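3.2 Coding of ministerial statements

The corpus holds 305 statements issued by foreign ministries on disputes over maritime boundaries and land borders. Each was split into sentences, giving 2,456 units, and each unit was assigned to one of 11 categories. The scheme extends that of Gaete and Alexiou by separating condemnation of an act from condemnation of the state responsible for it. Statements issued jointly by two or more ministries were coded once and credited to every signatory.

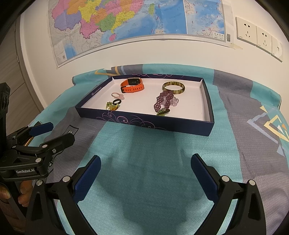

Figure 4. Wall map of China with adjoining sea areas.

Units that repeated an earlier statement word for word were kept, as repetition is itself a signal of settled policy. Where a ministry published in more than one language, the English text was used unless it was marked as a summary; in eight cases it was, and the full text was translated before coding.

Two coders worked separately in the Drilach annotation tool. Disagreement was highest between "concern" and "grave concern", which several ministries use without a clear difference in strength. These categories were merged for the regression models in Section 4 but are reported apart in Table 2. Calls for restraint addressed to all parties were coded as neutral, even where the rest of the statement named one side. Shevchuk's measure of diplomatic distance was then calculated for each pair of ministries, using only those disputes on which both had spoken.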